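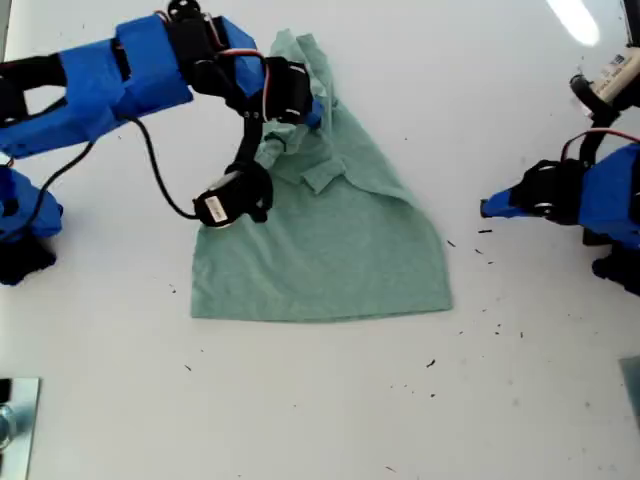 Keep the bad folds

Most people who collect examples for a learning system are told early on to throw the poor ones away. If the arm drops the cloth, delete it. If the operator hesitates, delete it. What is left is a set of clean runs in which every pinch lands and every sleeve goes where it should. I think this is a mistake, and an expensive one for small groups like ours who can't afford to collect everything twice.
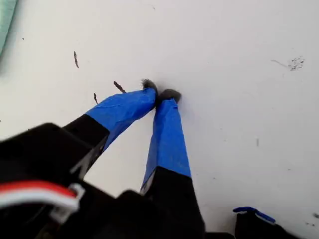 Ecaterina Sandu

I have spent most of this year on cloth. Cloth is a nuisance because it never starts in the same place. A block on a table has a position and an angle, and you can write both down. A crumpled shirt has no such thing. Two heaps that look alike to me will come apart in different ways when you lift a corner, and the operator only finds out by lifting it.

So the operator tries something. The fingers close on one layer when they wanted two, or on two when they wanted one. A good operator notices, lets go, shifts a little and closes again. On our old rules at Harnby that run was marked down as a failure, even when the shirt ended up folded. We had 200 runs of one task and by the time we had finished tidying there was hardly a second grasp left in any of them.

The arm trained on those runs did what you would expect. It went to a likely spot, closed, and carried on with the rest of the fold whether it was holding anything or not. It had never been shown what to do with empty fingers. We had shown it that empty fingers don't happen.

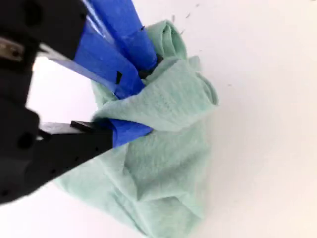
Both taped fingers in among the folds, with the cloth gathered up between the tips.

The usual argument against me is that a learner copies what it sees, so if you show it fumbling you will get fumbling. Hamidreza Mirzaei at Bajwa has put this to me more than once, and he is partly right. A run where the operator was tired and pushed the shirt up and down the table for 30 seconds teaches nothing worth having. I would bin that one too. My quarrel is with treating it as the same sort of thing as a missed pinch followed by a good one.

The answer is labelling, and labelling is dull. Someone has to go through the run and mark where the attempt went wrong and where the recovery began. You can then train on the recovery and leave the error out, or keep both and tell the system which is which. It takes longer than pressing delete. In my view it still takes less time than collecting a fresh set once you discover what the first one lacked.

I would say something similar about the state of the table. There is a fashion for wiping everything down and setting the cloth out neatly before each run, so that the examples match. They do match, and then the arm goes to a laundry room. I would leave the odd bit of fluff where it is. I would drop the shirt and not place it. Place it by hand 200 times and you will find you have a habit, and so will your data.

Operators need to hear this as well. If people know that a missed grasp costs them a run, they get careful. They pick easy corners and go slowly, and the set fills up with easy corners. When we changed the rule in August the pace picked up within a couple of sessions — and the variety did too, mostly because people stopped avoiding the awkward heaps.

None of this needs new equipment. It needs a column in the log for recoveries, and somebody willing to fill it in. The Rillari set we are working on now has both. I'd like to see other groups do the same before they publish another set with a perfect score.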